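Comparer deux mains robotisées sur une tâche de dépose : la méthode pas à pas

Tutoriel, niveau intermédiaire
Par Firdevs Gezer, atelier Rirkstead

Dernière mise à jour : août

On me demande souvent quelle main choisir, et je réponds toujours par une autre question : pour saisir quoi ? Une fiche technique donne la force, la course et la masse. Elle ne dit rien de ce qui se passe quand les doigts rencontrent un objet plein de creux et de bosses, et c'est pourtant là que le métier devient passionnant ! Je vous propose ici le protocole que nous utilisons à l'atelier pour départager deux mains à doigts multiples, la Gatinbridge et la Radwan, montées tour à tour sur le même bras. Il tient sur une table, avec des objets de cuisine, et il se refait partout.

Ce qu'il vous faut

Un bras déjà étalonné, les deux mains avec leurs brides, une caméra fixée en hauteur, une table stable, un tapis un peu souple, une assiette et un objet à saisir. Prévoyez aussi un tableur tout bête pour les notes. Anas Radwan, qui a dessiné la deuxième main (d'où son nom), préfère un script ; moi, je tape les résultats au clavier entre deux essais et je m'en porte très bien.

Étape 1 : choisir un objet qui met les doigts en difficulté

Les cubes et les cylindres flattent toutes les mains. Prenez plutôt une forme irrégulière, avec des arêtes sur lesquelles un doigt peut glisser, et gardez exactement la même d'un bout à l'autre de la comparaison. Placez-la du côté du bras, l'assiette de l'autre, et repérez les deux positions de départ. Je conseille vivement un tapis : il pardonne une descente un peu trop basse, et on peut approcher les doigts très près du plan sans serrer les dents. 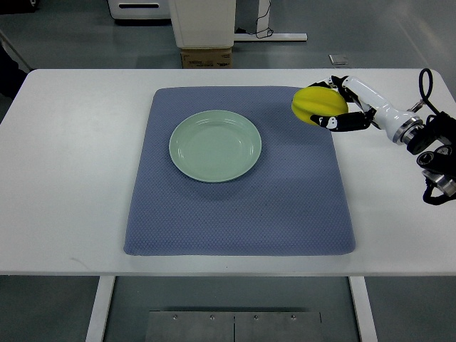

La qualité d'une prise se juge en l'air, bras arrêté, avant tout déplacement latéral. Faites monter l'objet juste au-dessus du tapis, puis marquez une pause de 2 secondes. C'est le moment de regarder où les doigts se sont posés : ici, l'un d'eux passe sous le bord inférieur du fruit jaune pendant que d'autres le tiennent par la droite, et j'adore ce genre de prise, parce qu'elle laisse voir d'un coup d'œil qui porte et qui serre. Notez la position de chaque doigt dans un creux ou sur une arête. Si l'objet pivote pendant la pause, inscrivez « rotation » et continuez l'essai quand même, la suite sera instructive.

Étape 2 : régler la fermeture

Commencez bas. Sur nos contrôleurs, la consigne d'effort va de 0 à 1 000, sans unité, et nous démarrons à 152. Montez par paliers de 16 jusqu'à ce que la levée passe sans rotation, puis ajoutez un dernier palier. Faites-le séparément pour chaque main : la même consigne ne veut pas dire la même force d'un modèle à l'autre, et recopier la valeur de la première sur la seconde fausse tout. Je l'ai fait une fois, j'y ai perdu un après-midi entier.

Pensez aussi à l'ordre de fermeture. Le pouce d'abord, les autres doigts ensuite, ou tous ensemble ? Essayez les deux variantes et gardez la meilleure pour chaque main. On compare des mains bien réglées, sinon à quoi bon.

Étape 3 : vérifier le dégagement

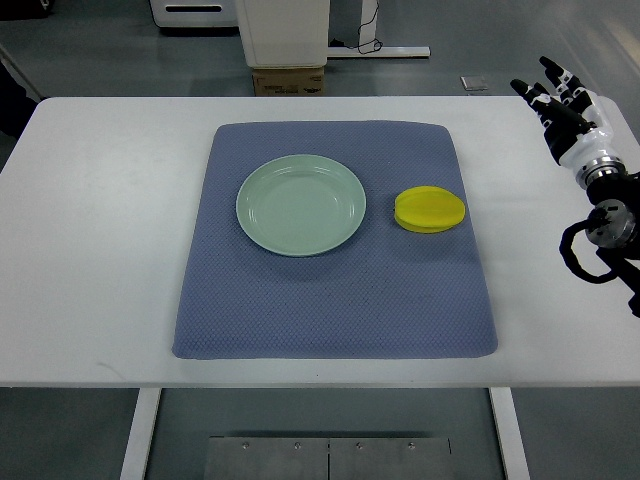 L'ouverture compte autant que la fermeture, et presque tous les débutants l'oublient. Une main qui saisit à merveille peut très bien accrocher l'objet en repartant, avec un bout de doigt resté dans un creux. Ajoutez donc à votre séquence une position d'attente franche, sur le côté, comme celle-ci : doigts tendus vers le haut, main à droite du tapis, aucun contact avec le fruit ni avec l'assiette. Depuis cette position, la caméra voit tout le tapis et vous pouvez contrôler la place des objets avant de lancer l'essai suivant. Surveillez également la boucle des câbles au poignet, qui doit rester assez lâche pour suivre toutes les rotations, sans traîner sur la table.

Étape 4 : la dépose

Amenez l'objet au-dessus du centre de l'assiette, descendez lentement, ouvrez, remontez. Je note trois choses : l'objet est-il dans l'assiette, a-t-il roulé après l'ouverture, l'assiette a-t-elle bougé ? Florin Surdu, de chez Protutcombe, ajoute un critère que je trouve excellent, l'écart au centre, mesuré sur l'image de la caméra. Faites 16 essais par main sans toucher aux réglages entre-temps.

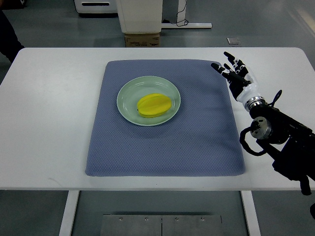 Carambole au milieu de l'assiette, main ouverte au-dessus du coin du tapis.

Étape 5 : lire les résultats

Résistez à l'envie de tout fondre en une note unique. Chez nous, la Gatinbridge tient mieux pendant la pause en l'air, la Radwan relâche plus proprement, et selon que vous rangez des fruits ou que vous vissez des bouchons, le choix s'inverse. Relisez surtout les essais ratés, un par un, avec la vidéo : c'est là qu'on apprend le plus, et c'est franchement le moment que je préfère ! Si vous changez d'objet, reprenez à l'étape 2, consigne de départ comprise.

Articles liés
Étalonner une caméra en hauteur sans mire imprimée (Anca Vasiliu)
Passage des câbles au poignet : trois montages essayés
Doigts souples ou doigts rigides pour la vaisselle ? (Qianru Qin)
Changer de bride sans perdre son repère outil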